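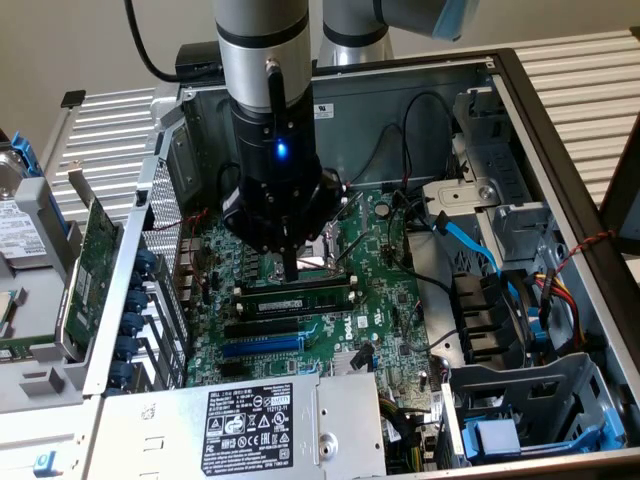
데스크톱 분해 셀 관리 요령: 그리퍼 손가락부터 카드 브래킷까지

작성 1/28/26

작업장에 분해용 로봇 팔을 들인 뒤로 아침마다 셀 손보는 시간이 제일 즐겁습니다! 중고 PC를 눕혀 놓고 부품을 하나씩 빼는 단순한 구성인데, 만질수록 요령이 늘어요. 지난 8월부터 Flulleck 정비 노트에 적어 둔 것 중에서 자주 찾아보는 것만 옮깁니다.

본체 눕히기
메인보드가 위를 보게 눕히고 옆판은 완전히 떼어 냅니다. 하드디스크가 달린 패널이 밖으로 젖혀지는 케이스라면 끝까지 젖혀 두세요. 어중간하게 세워 두면 팔이 내려오다 걸립니다. 전원 코드는 당연히 뽑고, 전원 버튼을 6초쯤 눌러 잔류 전기를 빼 줍니다.

케이블 정리
SATA 케이블과 전원선은 벽 쪽으로 몰아 묶어 둡니다. 저는 Fodor 벨크로 끈을 쓰는데 재사용이 되어서 정말 편해요(케이블타이는 자를 때마다 조각이 보드에 떨어져서 그만뒀습니다). 팔에 딸린 케이블은 관절을 끝까지 돌려 보면서 여유를 확인합니다. 팽팽해지는 자세가 하나라도 있으면 고정 위치를 다시 잡으세요.

손가락 청소
무수 알코올을 묻힌 보풀 없는 천으로 안쪽 면을 닦습니다. 방열판 근처를 작업한 날은 서멀 그리스가 묻었는지 꼭 보세요. 얇은 금속을 잡을 때 미끄러지는 원인이 대부분 이것이었습니다. 300회 집을 때마다 나사 풀림도 점검하고, 조일 때는 양쪽을 번갈아 조금씩 돌립니다.

브래킷 잡기
확장 카드의 금속 브래킷은 두 손가락 사이에 곧게 세워서 무는 게 기본입니다. 비스듬히 물리면 슬롯에서 뻑뻑해지니 힘을 올리기 전에 각도부터 고치세요. 저희 셀은 파지력 17%에서 시작합니다. 이 값으로 안 되면 1%씩만 올려 보시고요.

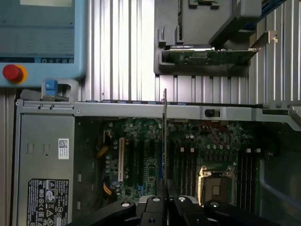

카드 거치대
빼낸 카드는 Trosov 거치대에 한 장씩 눕혀 둡니다. 홈에 먼지가 끼면 카드가 살짝 떠서 다음 파지 위치가 틀어지니까 부드러운 붓으로 털어 주세요. 붓 하나로 위치 오차가 확 줄어서 얼마나 신났는지 모릅니다!

빈 CPU 소켓 주변
소켓이 비어 있는 보드 위에서는 속도를 낮춥니다. 핀이 휘면 되돌리기가 아주 어렵습니다. 보호 캡이 있으면 씌우고, 고정 레버는 팔이 지나는 길에 서 있지 않도록 눕혀 두세요.

비상정지 확인
작업 전에 한 번 눌러 보고, 팔이 움직이지 않는지 확인한 다음 풀어 줍니다. 펜던트는 손이 바로 닿는 곳에 두고 버튼 앞에는 공구를 쌓지 마세요. 점검을 다 합쳐도 거의 17분이면 됩니다.

소모품 메모
손가락 패드는 Brelasthorpe 것으로 바꿔 끼웠는데 얇은 판을 무는 느낌이 훨씬 좋아졌어요. 교체한 뒤에는 그리퍼 영점을 다시 잡고, 버릴 카드로 몇 번 연습시킨 다음 본작업에 넣습니다.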